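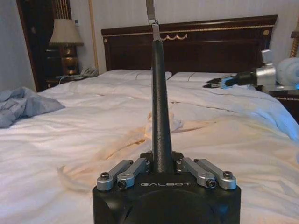
Zeltine Shared Workshop - Member Forum
Projects > Home Automation > Two-arm bed making, progress and open questions

flurka_bench
Members are invited to comment on the current state of the bed making build. The arms now work over a full bed with a duvet, two pillows and loose cloth items. Pillow placement is considered settled. Towel pickup is not. The control script has reached 599 lines and the grasp log holds 392 entries, of which 84 are marked as failed. Most of the failures concern soft cloth lying on the duvet, where the fingers close on both layers.

conach_2
Thank you for the report. I would recommend that the towel be removed from the task until the duvet can be straightened reliably. A peach towel on a white duvet is an easy case for color separation and will give you false confidence.

flurka_bench
The point is noted, but I do not agree. The difficulty lies in the grasp - the software finds the towel without trouble.

wanigasekara_shop
I must side with the original poster. Our own build had the same fault with slim fingers. We reduced the closing speed by 30 percent and approached from the frayed end, where there is more to catch.

conach_2
A frayed end will also snag. Members should be aware that loose threads can work their way into the linkage screws. I have had to take a gripper apart for this reason.

flurka_bench
Understood. I will test the slower closing speed first and inspect the linkages after each session. May I ask whether the setting was applied to one arm or both?

wanigasekara_shop
Both. With one arm slowed, the cloth was dragged sideways.

conach_2
My recommendation stands. Please post the log for the duvet alone when it is available.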